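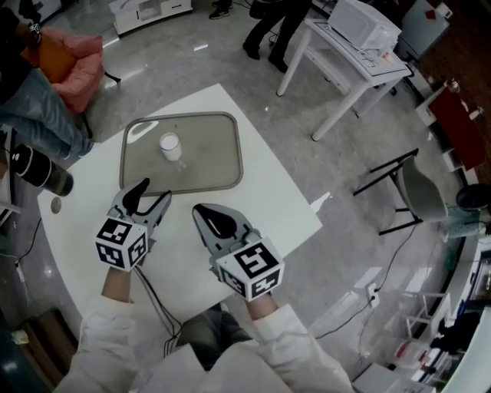

The tray comes first: an operator at Nazarenko on a year of teaching the machines

Nazarenko runs contract kitchens and break rooms for office buildings, and for most of its history the work of setting out and clearing trays was done entirely by hand. The company now has 3 automated clearing stations in service. The operator we spoke to has worked in tray service for nine years and asked that we leave names out.

Her job changed in June. Before that she stood at a return counter for a full shift. Now she spends half her day at a small table with a gripper in each hand, moving cups and trays so that the station can be trained on the movements.

"A cup on a tray, that's most of it," she said. "You bring the grippers in, you take hold, you put it where it goes. Then you set it back and go again. People think it must be complicated. It's the same thing I did at the counter, only slower and with worse fingers."

The grippers took some getting used to. She said her wrists were sore for the first two weeks, and that she kept reaching too far because she was used to the length of her own hands. The marker cubes on the grippers have to stay in view, so she had to change how she holds her elbows.

The group has recorded 3,038 runs so far. Of those, 770 were thrown out, most of them from the early weeks. She did not mind that much. "I'd rather they throw it out than have the station learn my bad habits."

She was less relaxed about the start of the project. Staff heard about the stations from a supplier, Dodau, before their own managers said anything. "We had people coming in to measure the counter. You can guess what we thought."

No one on her team was laid off. Two people moved to the Sodia building, where the return counter is still staffed, and one took a job elsewhere. Shifts are shorter now, and the company made up the difference in pay for 40 weeks. What happens after that has not been settled, and she brought it up twice.

Asked what the stations do badly, she answered right away. "Anything with liquid left in it. Anything stacked crooked. We still get called over for those."

What she misses is the talk at the counter. The training table is quieter, and the work goes in short rounds with waiting in between. She would like the recording work to be listed as its own position with its own pay grade, and she has asked for that in writing. She expects an answer before the next station opens.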